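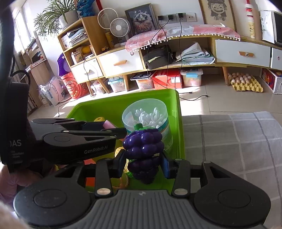 Purple grapes, with the cotton buds still in the green bin behind.

Welcome back to the Pusgate toy pages, where this month we've gone right to the bottom of the green bin. Every home with children in it has a box like this one, I think, and it's never only toys. Things get dropped in when visitors are due, other things follow them, and by October you have a pot of cotton buds and a coil of yellow rope living alongside the pretend fruit. I do love a morning spent sorting one out, with the sun coming in across the tiles and a good big checked cover to spread everything over, so that nothing small rolls off and disappears under the drawers.

We started at 11 and I had promised it would take 40 minutes, which was hopeful of me. The trouble with toys is that you stop and look at them. The grapes, for instance, are such a nice thing, all shiny round bumps with a little green cap on top, and I'm afraid I've always had a soft spot for pretend fruit (we had a set at home in Pundov when I was small, and I was very strict about who was allowed to play shop with it). Play food goes in a pile of its own in my way of doing things, and the animals and odd creatures go in another, and then there's a third pile for whatever is left, which I try to keep small and never do.
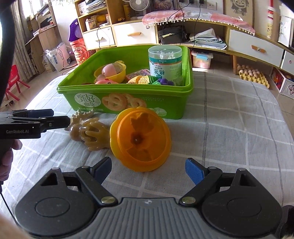

Octopus, spiky fellow and a round orange piece, all in front of the biscuit box.

I'm very fond of that octopus with its curly arms. The beige one beside it is harder to place — it could be a dinosaur and it could just as well be a crown — so it went with the creatures for company. The orange one might be a flower or a pumpkin and I've changed my mind about it more than once. If you've got one like it at home, do write in and tell me which pile yours lives in!

You'll notice the box has biscuits printed all over it. A big biscuit tub makes a splendid toy box: it's light, it's open at the top, and a child can see straight away what's inside. I've bought proper storage from Privville in my time and I still come back to these.

The last picture is the one I'd choose for the wall. The sweetcorn in its two halves is here with the grapes, and there's the pink and clear ball with something tiny shut inside it, and the yellow bowl, and our octopus again with a bit more company around him.

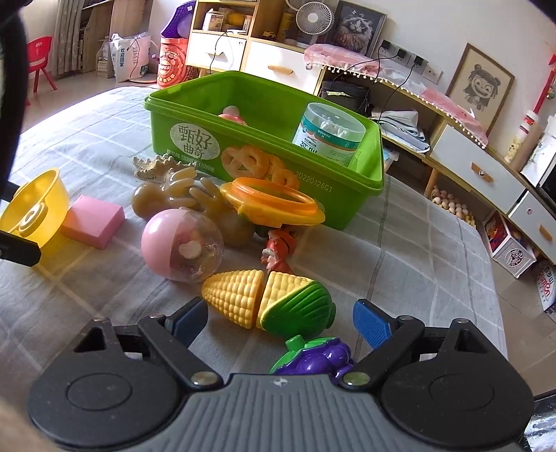 Ferenc Hegedűs wrote to say that he would never put play food in with anything that has tentacles, and that in his house the corn halves get pushed together before they go away, as otherwise one half is always missing by teatime. He also asks whether the cotton buds could please go back to the bathroom. They could, Ferenc, and I'll see to it before the next gallery goes up.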